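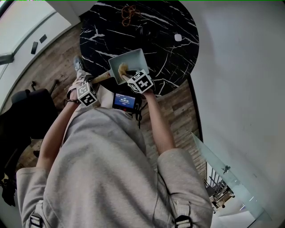 Ye-ji Ahn thinks the sweeping was harder to write down than anything else on the list. "We had a page of instructions for it at first. Then half a page. Now it's one line and people just do the job the way they'd do it in their own kitchen. That's the stuff we wanted all along."

The page in question belongs to Dinu, a collection of everyday household tasks being recorded by Gerska at its premises in Drorkthorpe. The tasks are done by people, by hand, with sensors on. The recordings go to train Flakine, the company's learning system for robot arms. Gerska is today giving the first public account of how the work is done and opening the next round to outside workers and research groups.

Recording so far: 537 sessions kept and labelled. More were made. The rest were thrown out for reasons set out further down, and Gerska intends to publish those reasons in full alongside the data.

## What Dinu is

A set of examples. Small jobs, mostly on a tabletop, mostly with two hands. Sweeping up, wiping, sorting, folding, putting lids on, moving a thing out of the way so another thing can be reached. Jobs most people do without a thought and which a machine still does badly or very slowly.

Flakine learns by copying. It is shown the same kind of task done many times by different people and works out what the attempts have in common - where the hands go, what order things happen in, how the two hands share the work. Show it too few examples and it copies the accidents too. Show it examples that are all alike and it falls over the first time a cup is on the wrong side.

So the brief to workers is loose on purpose. Start when ready. Do the task. Stop when it's done. If something drops, pick it up and carry on, and leave it in the recording. Gerska's early sessions were much stricter and the system trained on them was poor. It could do the job from one starting position and no other.

Why people and not a robot on a remote control? Speed, mainly. A person driving an arm with a joystick or a glove is slow and careful and moves in ways no one moves at home. A person using their own hands gets on with it. The cost is that the movement then has to be translated into something an arm can follow, and the translating is a large part of what Gerska does.

## How a session runs

One worker, one task, one table. Sessions last up to 6 minutes. Most are a good deal shorter.

Each worker wears a harness with webbing straps and a recorder at chest height, within easy reach, with a small screen. A white cube printed with black and white patterns is fixed at each hand. The patterns are there to be found by software: from the size and tilt of the squares, the position and angle of the hand can be worked out for every moment of the recording. The view is taken from head height looking down, so that hands, tools and tabletop are all in it together.

Tasks are drawn from a list and the worker is told the task in one sentence. For the table cleaning group it reads, in full: "Use both hands to clear the small bits off the table." Dustpan and brush provided. Nothing about which hand holds which.

Other objects stay out during the task, well away from the mess. A string of beads, say, left on the far half of the table while the sweeping goes on nearer the worker. The system has to learn that some things on a table are rubbish and some things are not, and it can't learn that from a table with only rubbish on it.

Between sessions the objects get moved. Not far. Enough that the next recording isn't a copy of the last.

Workers can stop at any point and ask for a recording to be deleted without saying why. Requests are acted on the same day. Faces are not wanted, and the downward view keeps the worker's own head out of it.

"People ask whether it feels odd being recorded doing something so dull," said Ye-ji Ahn. "A bit, the first go. By the third you've stopped noticing and you're thinking about lunch. The good recordings are nearly all from that point on."

## What counts as a good recording

The part Gerska gets asked about most, so at some length.

A recording is kept if both cubes can be found for nearly all of its length. Cubes hide each other, or a sleeve slides over one, or a hand turns so that only a thin slice of pattern is showing. Short gaps can be filled in from the movement on either side. Long ones can't, and the session goes.

A recording is kept if the task was really attempted. It doesn't have to go well. Spills, second tries, a brush stroke that misses, all fine and in fact wanted. Flakine trained only on tidy examples has no idea what to do once something has gone wrong, which in a house is most of the time.

A recording is thrown out if the worker breaks off to talk to someone, if a tool is swapped halfway, or if the lighting changes so much that the patterns wash out. Polished surfaces cause trouble here. A glossy dark table top with pale veins running through it is a hard test for software that goes looking for black and white edges, and Gerska has kept one in use for exactly that reason. Plain matt tables gave cleaner numbers. They also gave a system that got muddled by marble.

Thin tools are another weak spot. Brushes, sticks, tweezers, anything narrow held in the fingertips. The cube says where the hand is but not where the far end of the tool has got to, and the tip is what does the work. At present this is estimated from the view from above and checked by eye. It's slow. Every recording in the table cleaning group has been checked by 2 people working separately, and where they disagree the session is set aside untill a later pass.

The dustpan gave a different problem. It's the hand that hardly seems to do anything - the one holding the tray - that turned out to matter. It tilts, it creeps forward, it presses down at the lip just before the brush arrives. Early versions of Flakine treated the tray hand as a fixed shelf and concentrated on the brush. The result pushed crumbs neatly up to the rim and no further. Adding more examples helped. Weighting both hands equally in training helped more.
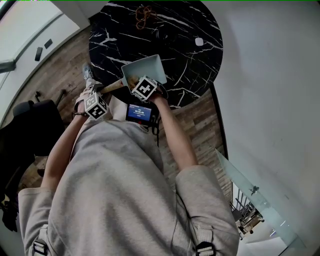 ## What comes next

Recording goes on through May. The target for the full table group is 853 kept sessions, after which it will be frozen, checked again and made available to universities and other non-commercial groups under a written agreement. Commercial terms to follow seperately.

The next round adds more work with cloths, work on uneven surfaces, and tasks where the tool has to be put down and picked up again partway through. The last of these is a known gap. Nearly everything in the present set starts with tools near to hand and ends shortly after they're finished with, so Flakine has seen very little of the reaching, setting down and fetching that goes on around the edges of a job.

Also planned: left-handed workers. Not enough in the set so far. Gerska would be especially glad to hear from them.

No kitchens yet. Cookers, knives and hot water are out of scope for now and no date has been set.

## Working on Dinu

Sessions take place in Drorkthorpe, mornings and afternoons, in blocks with breaks between. Paid by the block whether or not the recordings are kept. No technical background needed and no preparation. Loose sleeves are fine as long as they stay clear of the wrists. Comfortable shoes - there's a lot of standing.

The harness adjusts at buckles on the straps and is fitted by staff before the first task. Anyone with a shoulder or neck complaint should mention it when they get in touch, as some tasks involve leaning over a table for several minutes at a stretch.

A trial block is offered to everyone before they commit to more. Recordings from the trial are deleted unless the worker signs to say they can be used.

## For research groups

Groups wanting early access should write with a short description of the intended use, the size of the group, and whether results will be published. Sample recordings from the table cleaning group can be sent ahead of the full release, with hand positions included and the list of rejected sessions attached. Comments on the rejection rules are welcome. They've changed before and will probably change again.

Groups with their own recordings of similar tasks, made with different equipment, are asked to get in touch whether or not they want access. Gerska is keen to find out how badly Flakine does on someone else's tables.

## Notes for editors

Dinu is the name of the collection. Flakine is the name of the learning system trained on it. They are not the same thing and the names should not be swapped.

The number of kept sessions refers to table tasks only. Practice and trial sessions are not included.

Visits to the recording rooms are possible by arrangement, before 11 in the morning if at all possible. Visitors will be asked to stay behind the worker during a session and keep voices down.

Interviews: Ye-ji Ahn is available by phone most afternoons. Please send questions ahead if they concern training methods.

Issued by Gerska, Drorkthorpe. Free for immediate use.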